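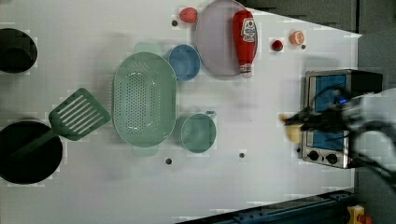
Stustetero (film)

Stustetero is a comedy-drama film written and directed by Mehwish Kiani and produced by Pretico. It stars Wahyudi Santoso as a retired ship's cook who takes over a failing lunch counter in the fictional port town of Núñez. The film was released on October 21, 2020, by the distributor Tandness. It was Kiani's first feature after four short films.

Plot

Anton (Santoso) leaves the merchant navy after an argument with his captain and returns to Núñez, where his sister has died and left him the Stustetero, a lunch counter across from the ferry terminal. He plans to sell it. The only buyer is the ferry company, which wants to knock the building down for parking and will wait until the end of August for an answer.

Anton opens the counter for the summer to pay off his sister's debts. He cooks the way he did at sea, in large batches and with no menu, and the regulars complain. His niece Lidia, who worked the counter before he arrived, refuses to speak to him and passes on orders in writing. After a storm stops the ferries for two nights, the stranded passengers have to be fed and the two begin to work together. The film ends with the contract on the counter, signed by Lidia but not by Anton. 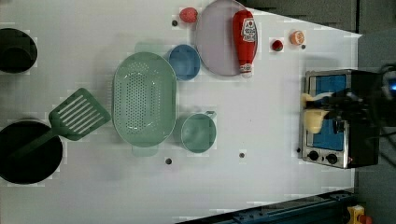 A green slotted spatula and a black frying pan.

Production

Kiani wrote the first draft as a stage play for five actors. Pretico bought the rights and asked for a film script with more scenes outside the building, most of which were later cut. The ferry terminal is seen in only two scenes, and the storm is heard but never shown.

Santoso was first offered the smaller part of the ferry agent. He read for Anton after another actor left - the part was then written as a much older man - and Kiani changed the script to suit him. The cast rehearsed in the finished set for two weeks before filming began. Most of the dialogue was recorded live, including the long argument over the unpaid gas bill.

Design

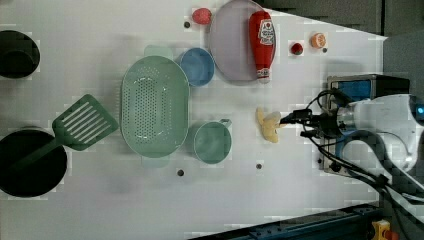

The Stustetero itself was built as a single room with one removable wall, so that the camera could follow an order from the counter to the stove without a cut. Kiani wanted the kitchen to look as if it had been filled over many years by someone who bought things one at a time. The walls and counter were kept pale, and color was left mostly to the utensils. An oval colander, light green with a handle at each end like the one shown here, appears in the script as the sister's favorite, and Anton refuses to use it until the second night of the storm. The ship's cookware he brings with him is plain steel throughout.

Release

Tandness opened the film in five theaters and made it available for home rental on the same day. A limited run of 1000 discs followed, with a commentary by Kiani and Santoso and a deleted scene set on the ferry.

Reception

Reviews were mostly favorable toward Santoso's performance and the scenes between Anton and Lidia. Several critics found the first half slow, and the ending divided audiences. Kiani has said that she knows whether Anton signs but does not plan to make a sequel.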